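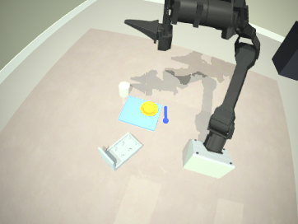 Zotisari plans to buy its first table-setting arm in July, and Reiko Kudo has spent most of the spring on the budget. Her starting point was the simulation licence.

"We priced the arm first, which was a mistake," she says. "The arm is a fixed cost. Testing time is what moves."

The simulated work covers simple place settings: mat, plate, spoon. Each layout is run 100 times with small changes in position before it is passed to Mitsuko Mizuno, who checks reach and clearance against the supplier's data sheet.

"Reach is usually fine," Mizuno says. "I look at the elbow. If it has to fold too far to get at something near the base, I move the base and run the batch again."

Two suppliers, Nakajima and Jendska, have quoted. The Jendska offer includes a spare set of fingers and 2 years of service. Nakajima charges for service by the visit. Kudo has set aside 3000 euros for fingers, cables and mounting plates, and more than 160 hours of staff time for installation.

"Staff time was missing from our first draft," she says. "So was the mount. Someone has to drill the holes and level it."

Asked whether the simulation could replace a trial on site, Mizuno says no. Friction values for the spoon are still estimates, and she wants them measured before the order is signed.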